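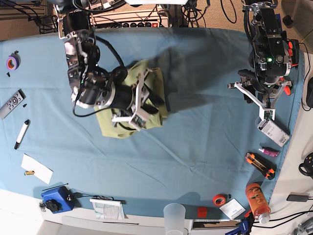
Right gripper down on the bunched-up cloth, left one open over the table.

Dotbridge, Jan 3, 2024

1/ Back on folding after the December break. I spend most of the day driving two arms by remote control so that a policy can learn to do the same thing later. Notes from the session, mostly for people who asked how the demos get made.

2/ Every take starts from a heap. I crumple the garment, drop it on the blue cloth, start the recording and go. If I lay it out neatly first, the model only ever learns the easy half of the job.

3/ The hard part is the first touch. With your own hands you feel for an edge. Through the controls I feel nothing, so I press down lightly with one gripper, drag a little, and watch for a hem or a corner to come out of the pile.

4/ The second arm stays open and high until I know what I want it to grab. I used to move both at once to save time. The takes looked busy and the policy trained on them waved its free arm around a lot.

5/ Target for the day was 42 good takes. A clean one runs under 70 seconds. Anything where I pause to think for a long time gets cut, or the robot learns to pause too.

6/ Once it's a long strip I take one end in each gripper. Both arms have to move together from there. If one gets ahead, the fabric pulls out of the other or the layers slide apart.

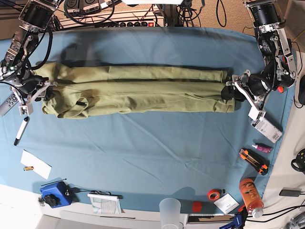 Padmavathi Reddy: Do you throw out the takes where one side slips and you have to grab it again? We kept ours at first and then couldn't decide whether that was a mistake.

7/ Replying to Padmavathi up here so it stays in the thread. We keep them if the regrab is quick and looks like something you'd want the robot to do. We label them as recoveries in Nevora and train with and without. A slip followed by a lot of hunting gets deleted.

8/ On our last batch, 18 takes were marked as recoveries. The policy trained with them retries after a miss. The one without them closes on air and carries on as if it had the cloth.

9/ Other thing I changed: I look at the wrist view a lot more now. From overhead a corner and a fold can look the same. Up close you can see the stitching, and whether the fingers are on both sides of it before you close.

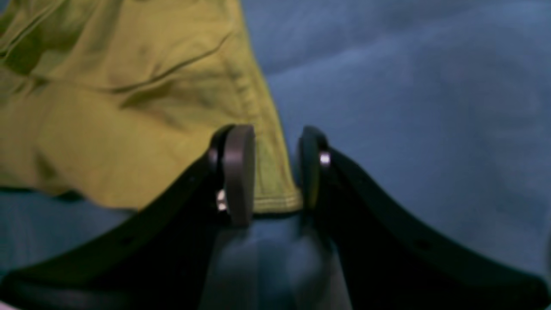

Wrist view, corner of the hem between the fingertips.

10/ I try to line up on a corner where two hems meet. It's a bit thicker there and gives the fingers something to hold — a single layer in the middle of the panel tends to slide out.

11/ Mallik is our training config and Dinu is the older one, for those who asked. Same demos go into both. I'll post the comparison when the runs are done.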